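Project Derka: Final Report, Section 4 (What Went Wrong)

Sunday, May 26, 2019

Our proposal promised a pair of arms that could tidy a small kitchen. We delivered a pair of arms that could tidy a small kitchen until the right one let go of something, at which point we learned a lot about error handling, mostly that we had none.

The fault first showed up in May during the sink task. The gripper was supposed to reach into the bowl, close on a block, lift it and put it on the counter. Our controller, a Surnach board we had picked mainly for its price, decided whether it was holding something by reading the motor current. High current meant a grip. Low current meant try again.

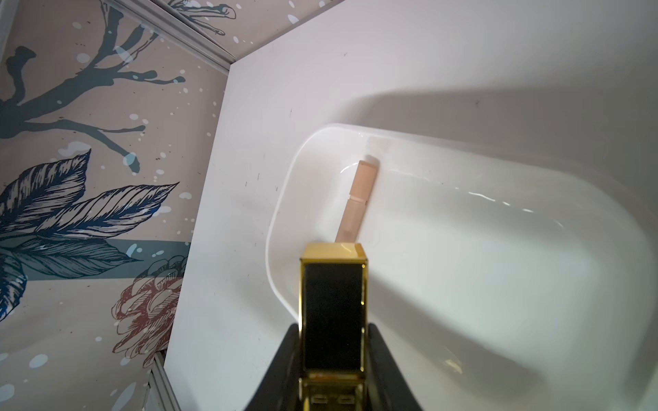

What we hadn't planned for was a jaw pressing against the side of the bowl. That also draws a high current. The arm would squeeze the sink, report success, and carry a handful of air to the counter with great dignity. In 313 logged attempts it claimed a grip 206 times. When we went back through the recordings, 59 of those claims were false.

This was funny until the sixth of May, when the arm "held" the sink and then tried to lift it. The elbow joint kept pushing, the shoulder got hot enough to smell, and the emergency stop did nothing for nearly 6 seconds. We had wired the stop button as a message to the software — the same software that was busy lifting a sink. Someone pulled the plug out of the wall, and that is now described in our safety plan as the secondary stop.

We made two changes. The stop button now cuts motor power directly through a relay from Ollance. The grip check also compares the jaw opening with the expected width of the object, so a jaw that stops in the wrong place gets reported as a miss. We then went back to the table tasks, with both arms running and a lower current limit.
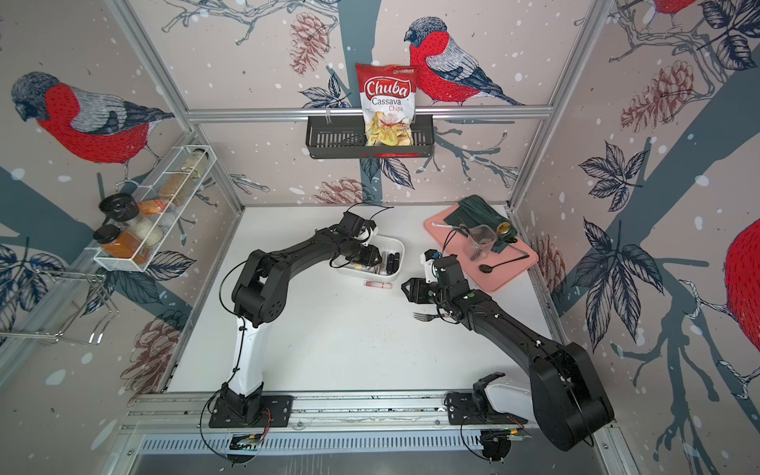

Ghanem was not convinced by the width check, and wrote in the review notes that it only moves the problem: a soft object can be squeezed to any width you like, and a cloth will fail the test every time. The same notes asked why the old stop button had passed our own inspection. It passed because we inspected it with the arms idle, when the software had plenty of time to answer.

Both points stand. The stop is now tested with the arms moving, at the start of each session. The cloth problem is still open, and the current workaround is a separate setting for soft things that has to be switched on by hand, when we remember.

Recent reports
Derka Section 3: Parts and Wiring
Derka Section 2: Choosing a Controller
Derka Section 5: Budget, Including the Second Shoulder Motor
Lab Rules for Shared Benches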